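Molico Portable Merch Stand, Folding, with Banner Rail

Home > Touring and Live Gear > Merch and Front of House > Tables and Stands

£139 inc. VAT. In stock at Zollville, usually out the door next working day.

I've been selling bits for bands out of the Zollville shop for 15 years, and before that I stood behind plenty of merch tables myself, mostly in pub back rooms with a pasting table that bowed the second you put a box of vinyl on it. So I'm fussy about these! The Molico is the one I take out when I'm helping at a gig, and it's the one I'd point you to if you play more than a couple of shows a month.

It folds in half with a carry handle on the long side, and the banner rail comes off and clips underneath. I can get it up by myself while the support band are still soundchecking, though the rail is easier with a second pair of hands if you're on the short side like me. The rail takes T-shirts on ordinary hangers (put the sizes in order, you'll thank yourself at half ten when everyone turns up at once) or a fabric banner with a pole pocket along the top.

What you get

Folding table section
Banner rail in 3 pieces
Black stretch cover, machine washable at 30
Cash tray that hooks under the back edge
Carry bag for the rail and cover

There's no light included. I sell a clamp-on one for £39 and it fits the rail nicely, but any clip light will do the job if you've already got one knocking about. Dark venues are murder for selling anything black, and let's face it, that's most band T-shirts.

Sizes and weight

Open, it's wide enough for four stacks of folded shirts, a row of CDs and a card reader, with a bit left over for the setlist someone always wants signed. Folded, it goes flat behind the seats in a normal van. I've had it in the back of my hatchback too, with the parcel shelf out and one seat down. The weight is fine from van to door but I wouldn't fancy carrying it across a festival field, so take a trolley if you're doing outdoor stuff.

The feet are rubber and screw in and out a little for wonky floors. They do work loose after a few shows, so give them a twist when you pack down. Spares are £3 each, and I keep a jar of them on the counter.

Which one do I need?

If you're a solo act or a duo, have a look at the smaller Moen stand first. It's cheaper, it takes up less of the corridor, and you won't look lost behind it. The Moen hasn't got a rail though, so you'd be pinning shirts to the wall or laying everything flat. For a full band with shirts, records and posters, go for the Molico.

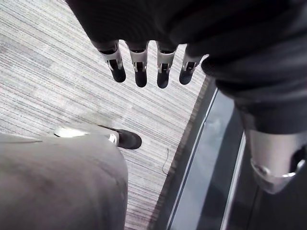
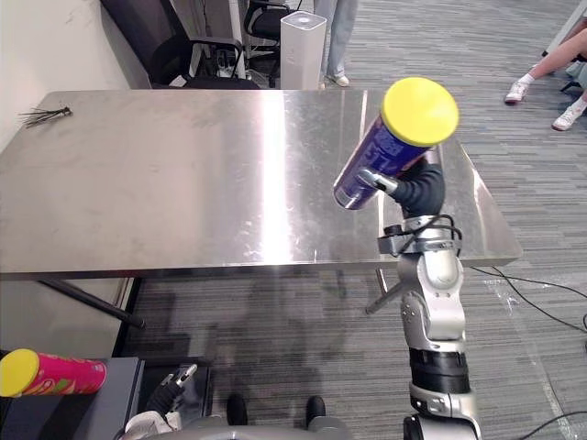

Delivery and collection

Delivery is by courier to mainland addresses, and you'll get a text on the morning. It comes in one long box, so please don't have it sent to a flat with a tiny lift! You can also collect from Zollville or from our Pusbridge counter, but ring Pusbridge first as they only hold a couple at a time and they went completely mad for them in June.

Returns

Send it back within the month if you don't get on with it. I only ask that the cover hasn't had beer on it. If a hinge or a leg goes in the first year, tell me and I'll swap the part.

Page updated Tuesday, September 25, 2018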